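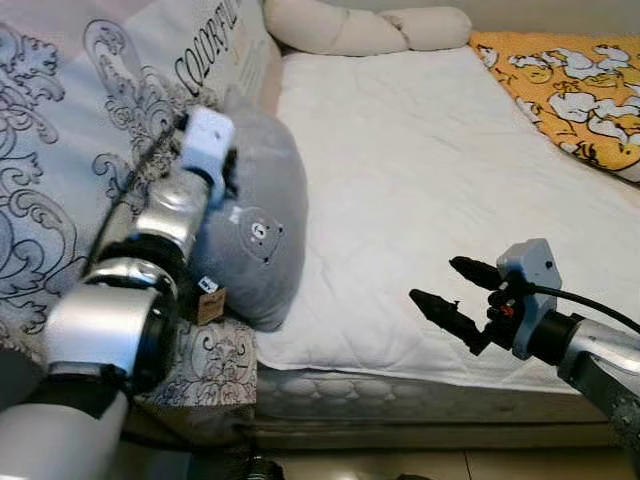

Re: [club-robotica] ¿Qué tarea presentamos en Narport?

Hola a todos:

Perdón por tardar en contestar, tenía el correo a medio escribir desde ayer y al final lo he rehecho entero. Roman preguntaba esto:

> El plazo para cerrar la tarea de Narport es a finales de junio y seguimos
> con dos candidatas: el dormitorio (almohada y cubrecolchón) o recoger
> objetos del suelo. Necesito saber con cuál nos quedamos para escribir la
> memoria. Y otra cosa: ¿cuántos episodios hay ya en Skenemau? En la hoja
> pone 2789, pero Greco me marca 1788 y no me cuadra nada.
> Roman Nowakowski

Voy por partes, empezando por los números, que es lo fácil. Los dos están bien, Roman :) En la hoja apuntamos todo lo que grabamos, incluidos los intentos abortados y los de la primera semana, cuando el brazo derecho iba con el cero mal puesto. Greco solo cuenta los que han pasado el filtro y tienen etiqueta. Para la memoria yo pondría 1788 y santas pascuas, porque el otro número queda muy bonito pero luego te lo preguntan en la defensa y a ver qué dices.

Sobre la tarea: yo voto dormitorio, y con ganas. Es lo que más hemos trabajado y tiene de todo: la almohada blanda, que se deforma según por dónde la agarres, y el cubrecolchón acolchado, que es un horror porque es blanco sobre blanco y las arrugas casi no se distinguen desde la cámara de la cabeza. Precisamente por eso luce tanto en una demo. Además el jurado del año pasado nos dijo que les sobraban cubos de colores y les faltaban cosas de una casa de verdad.

Lo del suelo me gusta, que conste (la idea era mía, jaja). Pero hay que bajar los dos brazos hasta las baldosas y ahí vamos muy justos de recorrido, y con un objeto redondo pegado al rodapié la pinza tiene poquísimo sitio para entrar. Igor Laskowska propone atacarlo con las dos pinzas, una por cada lado, y creo que tiene razón, solo que eso es otro mes de trabajo.
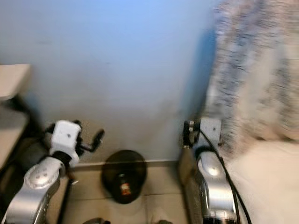
Prueba de suelo: el objeto oscuro junto al rodapié, entre los dos brazos.

Propongo dejarla como tarea de reserva y retomarla en otoño con los nuevos.

Más cosas. El profe de la asignatura quiere que cada grupo entregue un vídeo corto, así que si vamos con el dormitorio habría que elegir 20 episodios limpios y montarlos con Uvix. Yo me ofrezco a hacer la primera criba, pero necesito que alguien con mejor ojo que yo revise las cámaras de muñeca, que siempre se me escapa algo.

Y hablando de las muñecas: las fundas de los dedos. Ya sé que soy pesada con el tema, pero hay una con el recubrimiento rasgado que va soltando tiras, y contra una tela acolchada eso es pedir a gritos un enganchón. 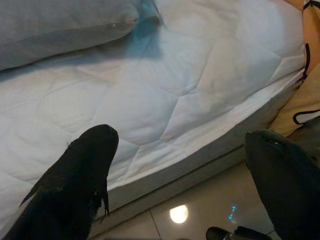
Quedan fundas en el cajón de abajo del armario, al lado de las bridas. Cambiad las dos del mismo brazo a la vez, por favor, que si no el agarre sale torcido y luego nos volvemos locos buscando el fallo en el código (me pasó en primero, tres tardes perdidas). Y apuntad el cambio en la hoja, que los episodios de antes y de después no se mezclen.

Si a nadie le parece mal lo del dormitorio, Roman, ponte con la memoria ya. Mañana estoy en el taller desde las 11 por si alguien quiere venir a grabar conmigo, ¡que sola se me hace eterno!

Un abrazo,
Nerea

P. D.: ¿Quién tiene el cargador del portátil del club?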